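4. Folding the Trondley insert

Now for the fun part! The insert starts as one piece of corrugated board and ends up holding everything in your box snug.

1. Crease both side flaps along the score lines.
2. Stand the center section up between them.
3. Angle the left flap out, then the right.

Note: a slightly crumpled top edge is fine.

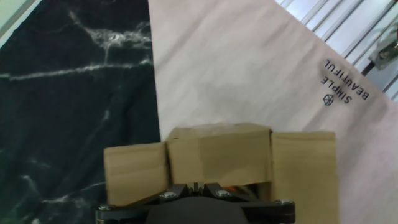 4. Slide the insert into the box, flaps first, and press until it sits level.

Caution: don't load more than 9 pounds on one insert. For heavier things, use two (part 464).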